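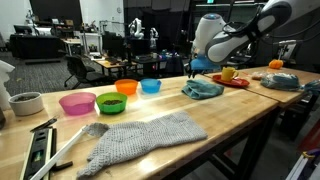

Rigoberto Rivadeneyra

How to Ask a Government Agency for the File It Keeps on You

My first records request was four pages long. I told the agency about my neighborhood newsletter, my opinion of the county sheriff, the parking ticket that started it all, and somewhere on page three I got around to asking for documents. It came back with a form letter saying my request did not "reasonably describe" what I wanted, and I have to admit, reading my copy again years later, that they had a point. I've sent a good many since then, and helped friends with theirs, so let me walk you through how I do it now.

I'm not a lawyer, and if you are in the middle of a court case you should talk to one before you write to anybody.

Step 1. Work out which agency has the paper

The federal Freedom of Information Act covers federal agencies. Your city police, your school district and your state motor vehicle office come under your state's own law, which will have a different name and different deadlines. Send a request to the wrong place and you may wait weeks just to hear "no records." If you think two agencies might have something, write to both, in separate letters. Most of them have a records page with an address or an online form, and I like the form when there is one – you usually get a tracking number the same day.

Step 2. Name both laws

If you are asking for records about yourself from a federal agency, say that you are asking under the Freedom of Information Act and the Privacy Act. They open slightly different doors, and you want the agency to try both.

Step 3. Describe what you want, plainly

Give your full name, any earlier names, your date and place of birth, and the years you're interested in. Mention events if they help. When I asked about a small protest against the Tindel pipeline, I gave the town, the month (May) and the name of the group that held the permit, and that was enough. The whole letter ran to 80 words.

Ask for emails, notes and attachments by name if you want them, along with reports. Leave out your theories! The person opening your letter is a clerk with a search box, and a theory can't be typed into it.

Step 4. Prove who you are

For your own records you'll have to show that you are you. Some agencies have a form, others accept a signed statement made under penalty of perjury, and a few still like a notary. Check first, as a missing signature is the commonest reason I've seen for a letter bouncing back.

Step 5. Say something about fees

Put in a line stating the most you're willing to pay. Mine says $22. You can also ask for a fee waiver if the records would help the public understand what the government is up to, but explain how you'd share them.

Step 6. Keep a log, and wait

Federal agencies generally have twenty working days to respond, and a response can simply be a letter telling you it will take longer. Write down the day you sent it, the tracking number, and everybody you talk to. My log is a school notebook with a coffee ring on it and it has served me very well. My longest wait so far was 565 days, for 52 pages, over half of them blacked out. 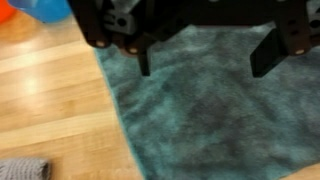 Shevchuk wrote in to say that a polite phone call did more for her than three letters: I asked the public liaison whether narrowing my dates would move me along, and she told me exactly which two years were holding everything up. I dropped one of them and had my first batch before summer was out.

I'd second that. The liaison's number is normally printed in the letter you get back, and mornings before ten have been kindest to me.

Step 7. Read the refusal carefully

Black boxes should come with a code beside them, telling you which exemption the agency used. Look each one up. Some cover other people's privacy and are hard to argue with, while others are used pretty freely and may be worth a challenge.

Step 8. Appeal

You don't need a reason beyond thinking they got it wrong, and a federal appeal costs you a stamp. The refusal letter gives the deadline, commonly ninety days. Say which parts you're appealing, attach the original request and their answer, and if you believe the search was too thin, say where else they might have looked. On the Tindel request I pointed out that one email mentioned an attachment I'd never been sent, and the attachment came along with the appeal decision.

If the appeal fails there is still mediation, through the federal office set up for that purpose, and after that the courts. I've only gone as far as mediation myself. Keep every envelope in the meantime, and put the appeal deadline on the calendar in the kitchen.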